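Pudevard list – home workshops and tables
Subject: Re: White tops with a wood edge, worth it?
From: Fadwa Mansour
May 2019

Uthai Somboon wrote:

> Hi all, I'm replacing the top on the table in our back room. The old one
> is dark brown and I'm tired of losing small parts on it, so I'd like to
> go white or close to it. My wife wants real wood somewhere so it doesn't
> look like a clinic. Has anybody lived with a pale top and a wood strip
> along the back? Three things I wonder about: does the strip stay put, does
> the white look filthy in a week, and what do you do with cords? Mine all
> have to go off the back. Budget is $100 and I'd like some change from it.
> Uthai

Hi Uthai,

Yes! I have lived with exactly that and I'd do it again, with a couple of changes. Mine went together in March, so I can't tell you how it looks after ten years, but I can tell you what I've noticed so far (and what I got wrong).

The top is 41 inches on the long side. I bought it and the wood strip in one trip to Hamov, and the fellow at the counter cut the strip to length for me, which saved me a fight with my own saw. I still had $20 left out of a budget the same as yours. I did already own clamps, so put that in your sums if you don't.

I used light wood for the strip and left it narrow. My first plan was something wide and dark, like a picture frame, and I'm so glad I laid a scrap next to the white before I glued anything, it looked awful. With the light stuff your eye doesn't stop there, but the room still feels like a room and your wife gets her wood.

As for staying put, glue it AND mechanically fasten it if you lean on your table the way I lean on mine. I used the Usach glue, the slow one, left the clamps on overnight, and went to bed annoyed that I couldn't play with it yet. Sand the strip before it goes on! I did mine after, going all the way up to 600 grit, and spent the whole time terrified of slipping onto the white. I had masking tape over everything and it was still no fun.

Pictures before I ramble any more:

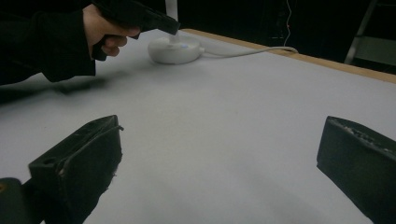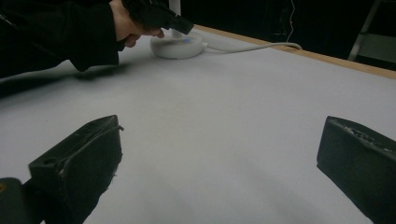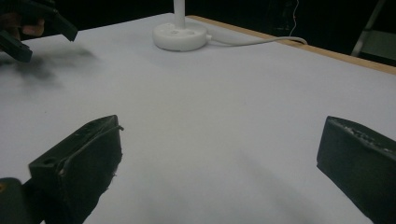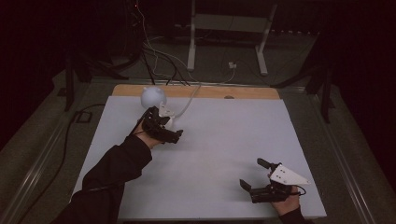

The top in use. Wood strip in the first, second and last; cable going off the back in the first and third.

On dirt, well, it depends what bothers you. There are a few faint smudges in the first one, toward the front, and that's pretty much how my table goes through life. I wipe it with a damp cloth when I think of it. What surprised me more is how much the light changes it. The same top goes gray or a little blue when the room is dim, and every shadow lands on it nice and big and soft. If you're picky about matching a white to your walls, take a sample home and look at it in the evening too. I didn't, and now my walls look yellow to me. Small parts, though, I can find them! A black screw on that surface might as well be ringing a bell.

Now cords. I went back and forth on drilling a hole with one of those plastic grommets and in the end I left the top whole. The white cable in the first picture just curves over to the back and drops off the edge, and a white cord on a white top pretty much disappears from where I sit. If yours are black they're going to show, so maybe the hole is a better idea for you. Leave more slack than you think. I had one pulled tight and every time I slid something forward it came along with a little twang – very irritating.

If I did it over I'd round the top edge of the strip a bit more, right where a cable crosses it. Somebody on the list (was it the Wattanapong table thread?) said to cut a shallow notch in the back edge so the cords sit down in it, and I like that a lot, but you have to do it before the strip goes on and I read it about two weeks too late.

Oh, and check that the wall behind you is where you think it is. Mine bows, so I pulled the whole table forward a finger's width, and that gap is where the cords drop down now. Plugs need more room than that, so I have mine on a power bar screwed to the back leg, down low. My knees have met it only once.

How deep is your room? If you can get at the table from two sides I'd run the strip around the corner and miter it. Send a sketch if you have one, I'm nosy about these things.

Fadwa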